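Wirinau Break Room Project: progress report to the Wyss Fund
Reading time: 2 minutes

We are off to a great start! The project has 82 people signed up, and 12 of them have joined the mug share. Drinks now line up along the tiled wall at the far edge of the white table, so people can see the mugs and bottles together – cola, water and a short Nescafé among them.

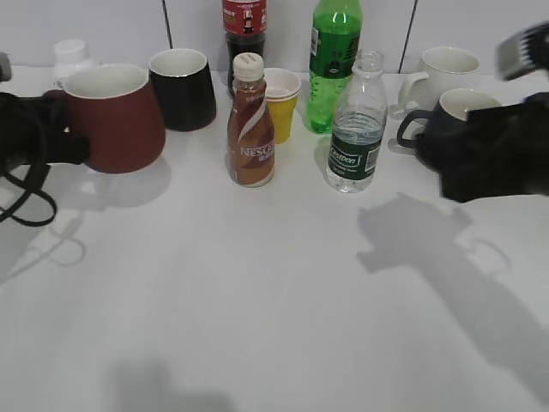
Mugs and drinks

Your grant of $2000 covers the table and three months of drinks. We're trying small cartons too, and I'm very happy with the blueberry one. It stands next to the big dark red mug, with plenty of clear tabletop in front.
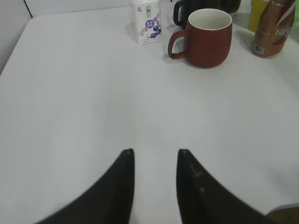
Page last changed: October 4, 2026

Next up is a shelf for the Fluvden room, planned for November. I can't wait to get going on it!

Wendelin Berchtold

Recent reports
Suvow reading corner: first report
Fluvden room: plans and costs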